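FOR IMMEDIATE RELEASE
2026-05-27

Pimono opens its repair counter in Zamgate, and you can bring us nearly anything

Hi everyone, Omar Rizk here from Pimono. I usually hand the press release over to someone with better grammar, but I wanted to write this one myself (sorry in advance to the editors).

We're opening a walk-in repair counter in Zamgate! Doors open next week on the ground floor of the old Awad building, the one with the green awning next to the shoe place. If you've walked by and wondered why the windows have been papered over since winter, that was us, painting and then repainting after I picked the wrong yellow.

You bring in something that has quit on you - a sewing machine, a desk fan, a turntable, a printer you've been yelling at - and one of our techs takes a look while you stand there. If it's a quick fix we do it on the spot. If it needs parts, we write you a quote and you decide at home. Looking is free and will stay free.

We ran a trial out of our Meria workshop last fall, and people brought in more than 225 items. Lots of lamps. One accordion, which we sent to a friend who knows accordions. I had figured we'd get mostly phones, but folks really wanted help with the bigger stuff that's a pain to ship anywhere, so that's what the new counter is set up for, with a wide bench and a ramp at the side door. 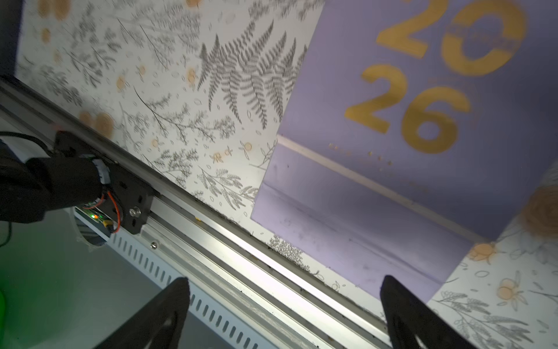 Cleaning is going to be a big part of what we do, and I'd love for more people to learn it. A machine that squeaks or sticks gets written off as dead all the time, and I've seen plenty come back to life with a soft brush and a bit of patience. Anything that slides along a track is worth checking first. Dark specks of dust and debris sit right in the grooves of a metal rail like the silver one here, and you can look for the same thing on an old printer or a sliding drawer at home. Brush along the groove, wipe it with a lint-free cloth, and please go easy on the spray oil! Too much of it and you've made glue.

We'll teach this stuff, too. Starting in September we're holding evening classes at the counter, two a month, three hours each, with tea. The first one covers basic cleaning and the second is all about reading a wiring diagram without panicking. You don't need any tools or experience, and kids are welcome if they come with a grown-up. Sign-up sheets will be at the front desk from opening day.

The counter is open Tuesday through Saturday. No appointment needed, though mornings will probably be calmer. If you have the cord, bring the cord. I can't say this enough.

Reporters who want to stop by before we open are very welcome. Call the Meria workshop and ask for me, or just knock on the side door in Zamgate. I'm there most afternoons putting up shelves.

Press contact: Omar Rizk, Pimono, Meria workshop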